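FOR IMMEDIATE RELEASE
16 November 2020

Tornis puts a coat stand in the workroom, and we're weirdly happy about it

Tornis is launching Pratix today, a small set of office basics for people who share a room, and I get to be the one to tell you. My name is Ratih Ginting, I run the furniture side here, and yes, the first thing I want to talk about is coats.

If you've worked in a shared office you know how it goes. One jacket lands on the back of a chair, then a bag goes under the desk, and by lunch you're stepping over sleeves to reach the window. We moved into our current room in March and by the second week I had lost my scarf twice. So when we sat down to plan Pratix, I asked for a coat stand before anybody had said the word desk (sorry, desk people!).

The stand is tall and black, all metal, with curved hooks near the top and more around the middle. I love those middle hooks. They're at a good height for a fleece or a hoodie you keep taking off and putting back on, and the top ones are free for bags. The round base is weighted and sits flat on the floor, so you can put the stand next to a desk without giving up much of the walkway.

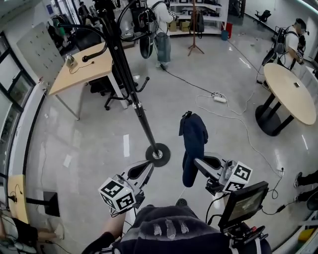 A dark blue garment on the hook, with a light wood desk just behind the stand.

The desks are the other half of the story. Light wood on top, white legs underneath, and room below for an office chair to tuck in. We kept the colors quiet on purpose. Most rooms already have gray floors and gray lockers and a lot of cables, and I didn't want to add a bright orange anything to that.

Before settling on the set we lived with it for 16 weeks, in our own room, with our own mess. My colleague Bülent Soylu kept moving the stand. First it was by the door, then by the windows, then back again, and he was right in the end: next to the desk is best. You hang up your jacket, you sit down, you're working. We changed 4 things along the way, mostly to do with the hooks, and I still think the third one was my idea.

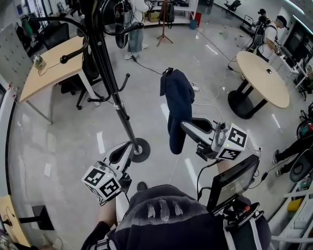 Ratih Ginting

A few practical bits for anyone writing this up. Pratix comes in two finishes, Güneş for the light wood tops and Hiltel for the black metal pieces, and you can order them together or one at a time. The first run is 2,730 pieces across the whole set. Orders open today through our usual dealers, and delivery takes six weeks from the day you order. Assembly instructions are in the box, and the stand goes together without tools.

We're happy to lend pieces for reviews and office features. Write to the Tornis press desk and ask for me or for Bülent, and please tell us how many people share your room so we send the right number of hooks.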